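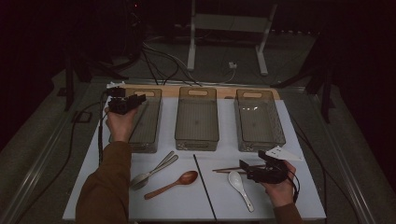

図1 食器仕分け作業の作業台。奥に収納ケース3個、手前にスプーン類と箸

家事・店舗作業自動化検討会 議事録

日付:2023年2月27日
場所:Pitport 会議室
出席:Pitport(事務局)、Kiltska(機器)、Imai(データ処理)、Mustdale(店舗運営)
配付資料:資料1 前回議事録案、資料2 食器仕分け作業の手順書案、資料3 店舗側作業一覧

議題1 前回議事録の確認
資料1のとおり承認。ただし「食洗機」の表記は「食器洗浄機」に統一する。

議題2 食器仕分け作業の現状
Pitportより資料2に基づき説明があった。対象は、卓上に置いた食器を種類別に収納ケースへ移す作業である。現段階では両手に把持具を持った作業者が動作を行い、その記録を学習に用いている。機械単独での実施は今回の報告範囲に含まない。

図1に関連して、次の意見が出た。

(Kiltska)金属のスプーンのように柄どうしが交差して置かれたものは、1本だけを取り出す動作が難しい。上から挟むと隣の1本が一緒に持ち上がるか、回転して姿勢が変わる。人は指先で押さえながら引き抜くが、2指の把持具では同じ動作にならない。先に片手で重なりを崩し、もう一方の手で取る手順を標準とすることを提案する。

(Imai)収納ケースが半透明の灰色であるため、底面の格子模様が壁越しに写り、ケースの縁の推定が不安定になるおそれがある。不透明のケースとの比較を行いたい。金属食器の反射についても同じ問題がある。

(Mustdale)店舗では収納ケースを不透明のものに替えることはできない。残量を外から確認する運用になっている。比較試験そのものに異存はないが、結論を不透明ケース前提で書かないでほしい。

(Pitport)比較試験は両方のケースで行い、結果は分けて記載する。

箸の扱いについて議論した。卓面に横向きに置かれた箸は高さがほとんどなく、把持具の先端を卓面に接触させないと挟めない。Kiltskaからは先端に薄い爪を付ける案、Pitportからは卓面に柔らかい敷物を置く案が出た。Mustdaleは、敷物は清掃の手間が増えるため店舗では採用しにくいと述べた。爪の案を先に試し、敷物は参考条件とする。

また、箸は2本で1組として扱うか、1本ずつ扱うかが手順書案に書かれていないとの指摘があった。1組で扱い、片方が落ちた場合は失敗と数える。陶器のさじについては、把持力の上限を別に定める必要がある。値はKiltskaが案を出す。

議題3 作業の成否の判定基準
事務局案は「すべての食器が所定のケースに入っていること」のみであった。Imaiより、これでは途中で人が手を貸した場合と区別がつかないとの意見があり、次のとおり修正した。
・開始後に人の介助がないこと
・所定のケースに入っていること
・ケースを倒したり、卓外へ押し出したりしていないこと
・食器に欠け、変形がないこと
所要時間は判定に含めず、記録のみとする。Mustdaleは、時間を判定に含めない結果は導入判断の資料にならないと述べた。この意見を議事録に残すことで了承を得た。

議題4 家事・店舗作業は機械に任せられる段階か
資料3の作業一覧について、各社の見解を確認した。

(Mustdale)床面の清掃は、通路が空いている時間帯に限り任せられる。食器の仕分け、布巾をたたむ作業、棚の前出しは任せられないと考えている。店員が横について見ているのであれば、店員が自分で行うほうが早い。

(Kiltska)置き方を決めた食器の移し替えは可能と考える。置き方が毎回変わる場合は見込みを示せない。家庭では後者が普通であり、店舗より家庭のほうが条件は厳しい。

(Imai)失敗そのものより、失敗に気付かずに動作を続けることが問題である。把持に失敗したまま次の動作へ進む例について、検出の方法を別に検討する必要がある。

(Pitport)「できる」「できない」の二分では一覧が使いにくい。4段階(人の立会い不要、呼出し時のみ対応、常時立会い、対象外)で書き直したい。

協議の結果、一覧を4段階で書き直すことを了承した。食器の仕分けは当面「常時立会い」に置く。布巾をたたむ作業の区分は意見が一致せず、次回に持ち越した。Kiltskaは「対象外」、Imaiは「常時立会い」を主張している。

議題5 設備および安全
作業中の把持具のケーブルについて、卓の左右に出る部分が作業者の腕の動きと重なりやすいとの指摘があった。床のケーブルの配線も含め、経路を見直す。Pitportが配線図を作成する。
把持具の停止手順は手順書案の末尾に記載されているが、冒頭へ移す。

議題6 その他
報告書の名称は「食器仕分け作業の自動化に関する中間報告」とする。「家事ロボット」の語は対象範囲を広く受け取られるため、表題には用いない。本文での使用は妨げない。
Mustdaleより、店舗での試行を希望する時期は9月との申出があった。実施の可否は比較試験の結果を見て判断する。

決定事項
1 交差した食器は、重なりを崩してから取る手順を標準とする。
2 比較試験は半透明、不透明の両ケースで行う。
3 箸は1組で扱う。
4 判定基準は議題3のとおり修正する。
5 作業一覧は4段階で書き直す。

宿題事項
Pitport:手順書の改訂、作業一覧の書き直し、配線図
Kiltska:爪の試作、陶器のさじの把持力上限案
Imai:比較試験の計画書、把持失敗の検出方法の整理
Mustdale:店舗で使用している収納ケースの寸法と材質の提示

次回の日程は事務局が別途調整する。

以上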